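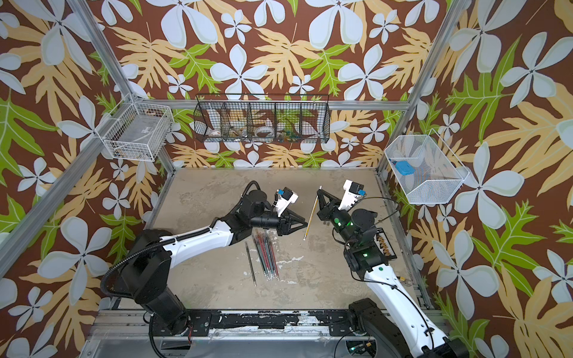
教机械臂做一件事，一定要会写程序吗？

用手带着它做几遍，或者坐在旁边遥控它做几遍，把过程录下来，再拿这些录像和关节数据去训练，一行代码不写也能开工。写程序的人还是有用处，只是可以晚一点再进场。

Steletari 发布 Daro 双臂示教套件，"重来一杆"功能 Mulligan 同步上线

大家好，我是 Kevin Keane，在 Steletari 管示教产品这一摊。公司本来给我准备了一份很正经的新闻稿，第一句就有"赋能"两个字，我看了两遍，还是决定自己写。要转载的媒体朋友随便删，括号里的话都可以不要。

先把正事说了：Daro 从十月起开始接单，同时上线的还有配套的录制软件，里面最重要的一块叫 Mulligan。打高尔夫的朋友一看就懂，就是这一杆不算、重打。后面我会专门讲它，因为我们吵得最凶的就是它。

Daro 是什么

一句话，Daro 是一套让人把手上的活儿"示范"给两条机械臂看的东西。操作的人面前有两条小号的主臂，捏着主臂的手柄动，工作区里的两条从臂就跟着动，夹爪开多大、手腕转多少，全都跟着走。每条从臂的夹爪上方都装着一个腕部相机，录的时候画面和关节角度、夹爪开合一起存，时间戳是对齐的。如果活儿比较近、比较轻，也可以不用主臂，直接按住从臂上的拖动键，用手扶着它走一遍。两种方式录出来的文件格式完全一样，可以混在一个任务里训练。

这一点我们坚持了很久！以前我自己做项目的时候，手扶录的一批和遥控录的一批格式对不上，光写转换脚本就写到半夜，写完发现左右臂还是反的。所以这回 Daro 的格式是先定下来的，硬件后来才跟上。

文章最前面那张照片就是我们自己的工作台，两条臂对着伸过来，中间是一支削好的黄色木铅笔，笔尖斜着朝下，地上还摊着一把笔。双臂理笔是我们内部用得最多的练习任务，新同事进来第一天都得坐下来遥控它。听着像小孩子的活儿吧？你坐下试试就知道了。笔细，会滚，笔杆有圆的有带棱的，夹得偏一点它就在指尖里转，两只手要交接的时候更是谁先松谁后松都得想。人自己拿笔从来不想这些事，一隔着手柄，全都得重新想一遍（我第一次交接花的时间，够泡一杯茶了）。

理笔这个任务，我们前后录了 1,215 条示范，左手递右手、右手递左手都有，也有单手把一支笔从一把里挑出来的。这批数据会随 Daro 一起交付，客户拿到手可以直接拿来跑一遍训练，先把整条流程走通，再录自己的活儿。

为什么要做 Mulligan

录过示范的人都知道那个滋味：前面都很顺，最后一步手一抖，笔掉了。按老办法，这一条作废，把东西摆回原样，从头来。一个下午这样来十几回，人就毛了，人一毛，手就更抖。

Mulligan 的做法是这样的。录制的时候脚边有一块踏板，觉得刚才那一下不对，踩一脚，从臂会沿着刚走过的路线慢慢退回去，你松脚它就停，然后你从停的地方接着示范。退回去的那一段不会删，软件会给它打上标记，训练的时候要不要用，由你自己选。

吵就吵在"要不要留"。组里一派人说，失误的片段留着是脏数据，删干净省心。另一派说，手抖之后怎么救回来，恰恰是最值得教给机器的部分。我一开始站在第一派，后来看了几次训练出来的动作，慢慢挪到了第二派。现在的默认设置是保留标记、不参与训练，想用的人去设置里打开。有人觉得这个默认太保守，欢迎写信来骂，我们真的会看。

再提醒一句，退回的时候机械臂只管自己的路线，管不了东西。笔已经滚到一边去了，它不会帮你捡回来，得你自己伸手摆好（伸手之前先按暂停，暂停键在主臂底座旁边，红色的，很大，找不到算我输）。

上手要多久

我们的目标是，一个没碰过机械臂的人，从坐下到录出第一条能用的示范，控制在 30 分钟以内。内部试用的时候，大部分时间都花在两件事上：一件是习惯主臂的重量，另一件是学会看腕部相机的画面。很多人一直盯着工作区看，脖子伸得老长，其实旁边屏幕上夹爪那一路画面更有用，特别是两个夹爪凑得很近、互相挡着的时候。

所以软件里加了一个很短的引导，先让你空手比划，再让你夹一个大块的东西，最后才是细的。每一步都可以跳过。玩过遥控模型的人多半会跳，然后又回来重看第二步，这个我见过好几回了。

有几条经验是试用时攒下来的，顺手写在说明书里，也抄在这儿：

示范的时候不用追求快，但速度要稳，忽快忽慢的数据训练起来很别扭。

每录一小批就换一换东西摆的位置和朝向，别让笔老躺在同一个地方。

左右手交接时，先让接的一边夹稳，再慢慢松开给的一边，中间停一小拍。

累了就停。手腕累了自己往往不知道，回放一看全是多余的小动作。

同一个任务最好有两三个人轮着录，每个人的习惯不一样，软件会按操作者分开存，之后想合就合，想挑就挑。

交付和配套

Daro 标准套件包括两条从臂、两条主臂、两个腕部相机、安装用的铝型材底座、踏板和录制软件。围挡和工作台面可以选配，也可以用自己的，底座的安装孔位图我们会提前发过去。软件可以离线跑，示范数据默认只存在本地的机器里，不会自己往外传，这一条是试用单位反复问的，所以单独写出来。

随套件附带的示范数据库里，除了前面说的理笔，还有叠放小盒、拧瓶盖、收线、把零件从托盘摆进格子这几类，加起来超过 4,000 条。每一条都能在软件里回放，能看到操作者在哪里踩了踏板。我个人推荐看收线那一组，踏板踩得最热闹，看完你会对自己的手艺宽容很多。

现场安装和第一次培训由我们的合作方 Hitex 负责。Hitex 的工程师会上门把两条臂装好、标定好，然后陪着客户录完第一个任务再走。第一个任务录什么，请客户提前想好，最好是自己真的要做的活儿，东西也提前备齐。试用阶段有过一次，人到了，设备装好了，大家围着工作台想了半天录什么，最后拿桌上的订书机凑合了一下。能录，就是有点可惜。

首批供货是 30 套，按下单的先后顺序排。后面的批次要看关节模组的到货情况，我这里先不许愿。

几个已经被问过很多遍的事

单臂能不能买？可以，单臂版的软件完全一样，就是没有双手交接那一套引导。以后想加第二条臂，底座上预留了位置，加完重新标定一次就行。

手上已经有别家的机械臂，只想用软件，行不行？目前还不行。我们在做接口，做到能拿出手的时候会再发消息，到时候多半还是我来写。

训练一定要用你们的工具吗？随你。示范数据可以导出，格式文档是公开的，字段都写清楚了，哪个是左臂哪个是右臂也写清楚了（见前文，血泪教训）。

录多少条才够？这个我真没法给一个数。活儿简单、东西摆得规矩，少一点就能看到样子；东西软、会滚、会缠在一起，就得多录，还得录得花样多。比较实在的办法是先录一小批，训练一次，看它在哪里犯糊涂，再专门对着那个地方补录。Mulligan 的标记在这个时候也挺好用，你踩踏板最多的那一段，往往就是机器也容易出岔子的那一段，可以按标记筛出来看。

遥控的人能不能不在现场？Daro 这一版是按同一个房间设计的，人要能看得见工作区，也要够得着暂停键。隔着房间遥控的版本我们内部在试，延迟和安全两头都还有东西没理顺，所以这次不发布。

想看看实物

我们的展示间在工作时间可以约，早上十点以后比较合适，十点以前设备在做自检，我在找咖啡。来的朋友都可以坐下来遥控一会儿，理笔的任务一直摆着，愿意的话，你录的那一条也可以留下来，进不进数据库由你决定，走之前跟我们说一声就好。带着自己的小零件来也欢迎，别太重、别太烫、别带水，其他都好商量。

媒体如果需要录制软件的界面图或者示范回放，请联系 Steletari 新闻组，注明要哪一类任务的素材。技术问题可以直接注明"转 Kevin Keane"，我回得慢一点，不过会回。

关于 Steletari

Steletari 从事机械臂示教设备与数据录制软件的研发，产品包括 Daro 双臂示教套件、Daro 单臂版，以及内置 Mulligan 功能的录制软件。Daro 的安装与培训服务由 Hitex 提供。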